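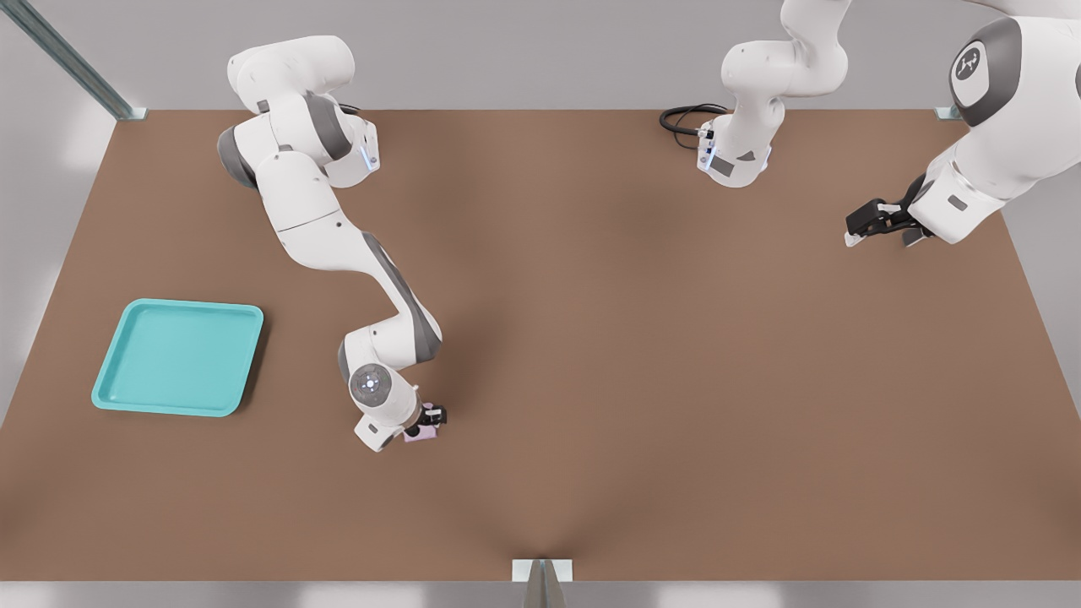 Left arm reaching over the table, second arm upper right.

Jun 17, 2022. Stellalden light piece, pigment tests. Mixed the Brukora yellow at 30 g to 200 ml binder and put two coats on the small plaster block. Still chalky at the corners. Erzsébet Pálfi wants it brighter for the desert site, so try the Tiwari base next.

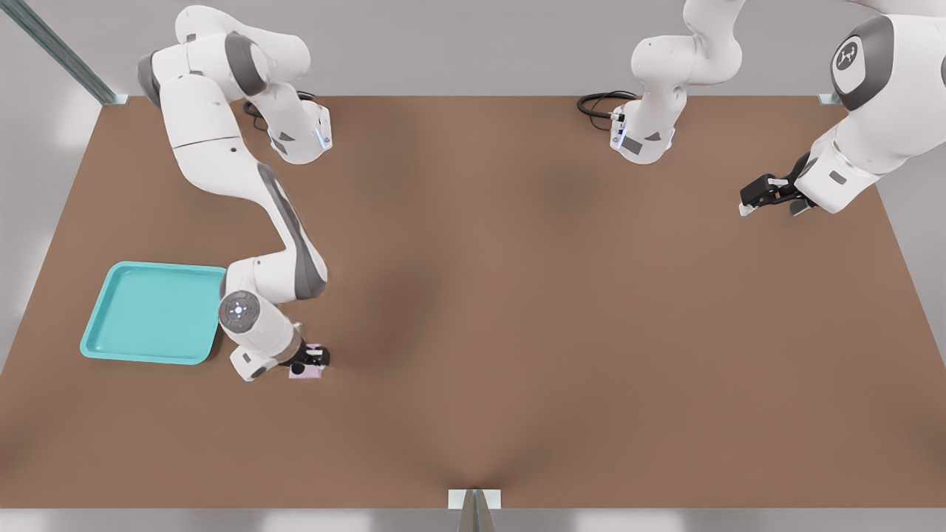
Both arms over the brown tabletop, from above.

Emaslow quoted 467 for the boulder stand, delivery in September. Asked them to leave the steel unpainted.
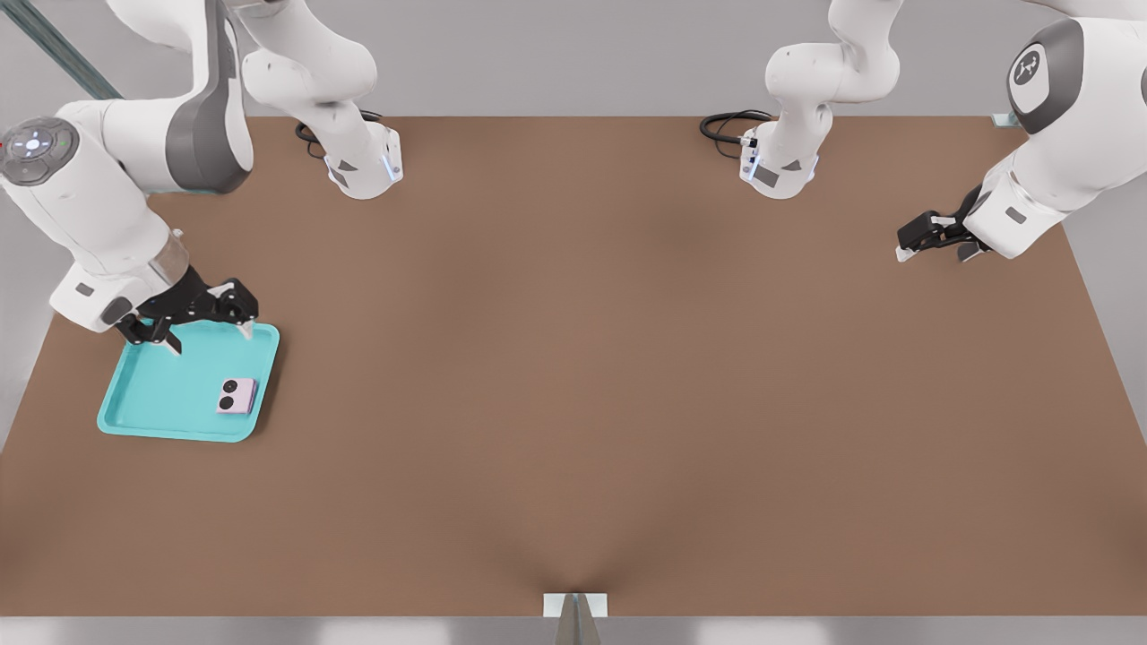

Second block gets the same yellow over white primer. Need another 200 ml of binder before then, and the wide brush back from the store.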